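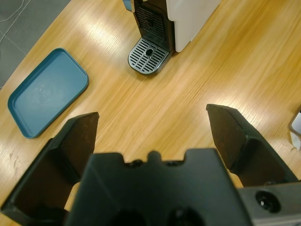
Transferring reserve deputy hours from one county to another – which hours count?

I have been a reserve deputy in Fedham County for four years and have a conditional offer from the sheriff's office in Birau. Both agencies are in the same state and both send their people through the Tetstead academy. I have spent a couple of evenings going through the transfer packet, and I still can't make the hours column add up the way the form wants it.

The packet asks for "total certified service" on one line and "supervised patrol" on another. Fedham keeps a single log. It mixes solo shifts, ride-alongs, court security, the county fair, range time and in-service classes. My total on that log is 540 hours. The Birau instructions say only that hours must be "verifiable and of record." They don't say whether court security is patrol, and they don't say whether in-service classes go under service, training, or neither.

My other concern is the oath. My Fedham commission ends when I resign. If I resign before Birau swears me in, there is a gap, and the packet has a box for "continuous status" that I would have to leave blank. The Birau clerk told me to hand everything in by 14th June and could not say more than that. I have already read the state handbook section on reserves. It covers first appointment and separation, and has one short paragraph on transfers that refers back to the section on first appointment.

What I need to know is how to split the log, and what order to do the resignation and the oath in.

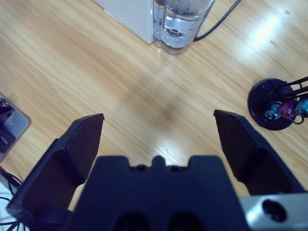
Anselmo Carhuamaca commented that the single log is normal for small counties and that the receiving agency can't reject it for that alone. He asked whether the Fedham entries carry a supervisor's initials for each shift or only a signature at the end of the month, and whether the range scores are kept in the same file.

Monthly signature only. Range scores are in a separate file held by the training sergeant.

Answers

Accepted answer

Take the split first. Patrol means you were assigned to a beat or a car and were available for calls. Court security is a fixed post and goes under certified service. The fair depends on how it was staffed. If you were on the regular radio channel and logged on as a unit, list it as patrol and attach the assignment sheet. If you were paid through the fair board as detail work, it is service at best, and some offices won't take it at all.

Ride-alongs before your first oath don't count anywhere. Ride-alongs after it count as supervised patrol if the deputy driving was an approved field trainer on that date. The training sergeant should have the list of approved trainers and can print it.

In-service classes go on the training page and nowhere else. Do not add them to the service line. This is the usual reason packets come back – the total on the front doesn't match the certified total on the back. A full day of class is normally credited as eight hours, and lunch is not deducted if the roster shows you signed in and out. Check the rosters against your log before you send anything.

On the monthly signatures, ask Fedham for a letter on letterhead stating that the log is kept in the normal course of business and that the person signing had access to the daily schedules. It does not need to list each shift. Attach the log behind it.

For the order of events, don't resign on the strength of a conditional offer. Ask Birau for a swearing-in date in writing. Then give Fedham a resignation that takes effect at the end of the day before. The state form has an effective date line for separation and another for appointment, and the box for continuous status can be checked if one follows directly after the other. Turn in issued equipment on the effective date and keep the receipt.
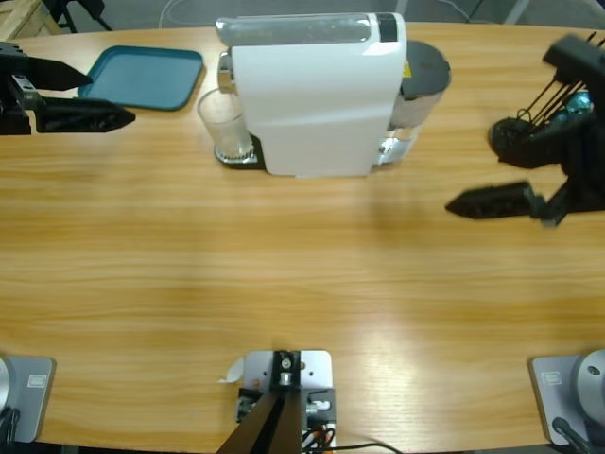 Another answer, from Becerra

Just call the state office. I moved agencies as a reserve and mine took eight weeks, most of it waiting on a background update. They never asked about court security. I put the whole log in as service, left the patrol line at zero with a note saying "see attached," and the new sheriff's office sorted it out.

I would not worry too much about the gap. I had one. I had to redo the firearms qualification and sign the policy manual again, and that was it.

Comments on this answer

Leaving the patrol line at zero may work for a reserve who is going to repeat the whole field training program. If Birau intends to shorten the program on the basis of past hours, a zero there means they have nothing to shorten it with. Ask which one applies before copying this.

Fair point, I did repeat the whole program.

Update from the original poster

Fedham will write the letter. The training sergeant found the trainer list, and most of my later ride-alongs are covered. The fair shifts turned out to be logged under a detail code, so I have moved them to service. Still waiting on a written date from Birau for the oath, and I have not resigned.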